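Robot Learning from Demonstration
Handout 9: Collecting demonstrations with a hand-held gripper
Revised 2020-10-25
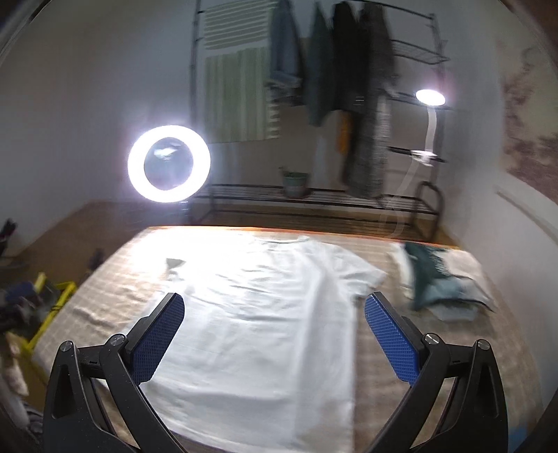 A demonstration is a time-ordered record of what the operator did and what the sensors reported while it was done. Two collection methods are used in this course.

1. Remote control. The operator drives the arm from a leader device. The recorded commands are already in the robot's joint space, so no conversion is needed. Collection is slow, and the operator has little or no sense of contact force.

2. Hand-held gripper. The operator carries the gripper through the task directly. Tool pose is recovered from the wrist camera and the inertial unit, and finger opening is logged separately. No arm is present during collection, so reach and joint limits have to be checked afterward.

Folding a T-shirt on a bed is the working task for the second method. Cloth has no fixed shape, and the same shirt never lies the same way twice. The policy must therefore choose its grasp point from the image. A stored coordinate is of no use.

Procedure for one episode
Start recording with the fingers open above the garment. Hold still for 2 seconds. Approach the grasp point at a steady speed, close, lift, carry, lower, open. Withdraw before stopping the recording. If a grasp slips, regrasp and continue; recoveries are kept and tagged.

Common faults
Pose tracking fails when the camera sees only plain cloth. Keep some background in view.
Closing while still moving sideways drags the fabric and blurs the grasp label.
Clock offset between the finger log and the video must be corrected before export.

Data set for Lab 9
The Tesix folding set holds 3,065 episodes. Of these, 467 are reserved for testing and must not be used for training or for tuning. Files are in Vustex format; the reader script is in the course folder. Each test garment is absent from the training portion.

Exercises
a) Write the transform from camera frame to fingertip frame. State which terms come from calibration.
b) Plot finger opening against time for one episode and mark each grasp and release.
c) Filter the training episodes for poses the Baltden arm cannot reach. Report the fraction removed.

Reading: Bozkurt notes, section on time alignment.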